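Minutes of the Purulby Makers' Circle, September meeting

Taken by me again, as my hand went up before I could stop it. Corrections to me before the next meeting, please, and be gentle.

We started at 7:10 p.m. in the upstairs room. Last month's minutes were approved with one change (the new soldering mats cost $249 for the set, not each – sorry for the scare!).

1. Visit to Triso

Most of the evening went on this, and fair enough, because I've been talking about it to everyone who stands still. Nineteen of us went over for the open day at the Triso workshop, and Sorin Bogdan met us at the door and gave us the short talk. He works on the Ilie project, where they're teaching arms to sort and pick up small things that are easy to squash or drop. I had expected a big cage and a warning siren. What we got was a bright room with people getting on with their jobs, and fruit on the table.

Sorin told us the fruit is good practice because the shapes vary so much. A strawberry with its leaves on is a different problem from one without, and a little dark berry is a different problem again. I asked if they ever eat the practice pieces and got a very polite smile. 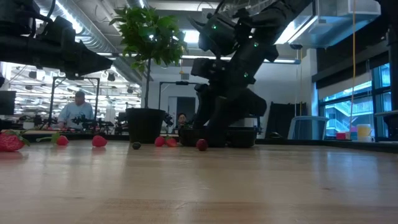
The question time ran long, and I could have stayed another hour. Somebody wanted to know how hard the arms squeeze, and Sorin said that was the setting they argue over most. Somebody else asked about noise, and he said the ceiling vents drown out the motors on most days. I liked that he was happy to say "we don't know yet" – he said it at least twice, once about wet fruit and once about my question on shadows.

Agreed: I'll write a thank-you note to Triso and ask if they'd have us back in the spring, when the next stage of Ilie should be further along. A few members who couldn't make it have already asked to be put on the list.

2. Our own open day

Long talk about whether to book the Fandwood hall or stay put. Fandwood has the parking, we have the tools and the sink. No vote taken. We'll get a price from Fandwood for a Saturday-length booking and look at it next time.

We'd like two hands-on tables this year, one for kids. I said I'd love a pick-up game with kitchen tongs and plastic fruit (guess where I got that idea!) and it went down well, so I'm now in charge of finding tongs.

3. Other business

The glue gun with the blue tape on it is to be thrown out. Please stop putting it back in the drawer.

Closed at 8:50 p.m. Same room next month, and bring your own mug.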